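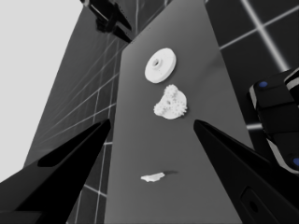
Ticket: Wrist camera and planner disagree on part pose in sim
Component: perception / grasp planning
Project: Natcombe
Status: Resolved, follow-up open
Priority: Medium

Summary
Grasp poses from the planner land beside the part when the target comes from the wrist camera. The same targets taken from simulator ground truth are fine. Affects the gear and the small flat fragment. The disc is picked correctly in most runs.

Steps to reproduce
1. Load the three-part tabletop layout in Flikden.
2. Set pose source to wrist_camera.
3. Run the pick sequence with the arm at its default approach speed.
4. Compare the planned grasp centre with the ground truth pose in the log.

Expected: offset under 2 mm.
Observed: offset up to 20 mm, always along the direction of travel.

Log extract
[plan] target=gear source=wrist_camera status=ok
[plan] warning: pose stamp older than joint state by 200 ms
[exec] approach complete
[exec] grasp closed, no contact
[plan] target=fragment source=wrist_camera status=ok
[plan] warning: pose stamp older than joint state by 200 ms

Notes

Friday, morning. First suspect was the hand-eye calibration. Reloaded the stored transform and checked it against the model file. They match. With the arm parked, the offset goes away on all three parts, so calibration is ruled out.

Friday, 11:15. Second suspect was segmentation. The parts are white on a grey table and the gear has an uneven outline, so a bad mask seemed likely. Dumped the masks with the arm moving. Edges are clean. The fragment mask picks up a bit of its shadow, but that shifts the centre by far less than the error we see.

Friday, 14:40. Cut approach speed in half and the offset dropped by half. This is a timing fault. The Brillus bridge stamps each pose when the detector finishes, then a filter in the planner replaces that with the stamp of the last message in its queue. The transform lookup uses the wrong joint state as a result. The disc gets by because it is the first target and the arm is still at rest when the pose is taken.

Fix
– Image capture time is now carried through the detector and the filter unchanged.
– Queue length in the filter reduced from 40 to 2.
– Planner rejects a pose if no joint state exists for its capture time. Before this it only printed a warning.

Result
Reran the full sequence at default speed. Offset is within the limit for all three parts and the stamp warning no longer shows up in the log.

Still open
The Ramasamy branch has its own copy of the filter and needs the same patch. Shadow bleed in the fragment mask is moved to a separate ticket, low priority. Do not merge the speed change from the 14:40 test – it was for diagnosis only.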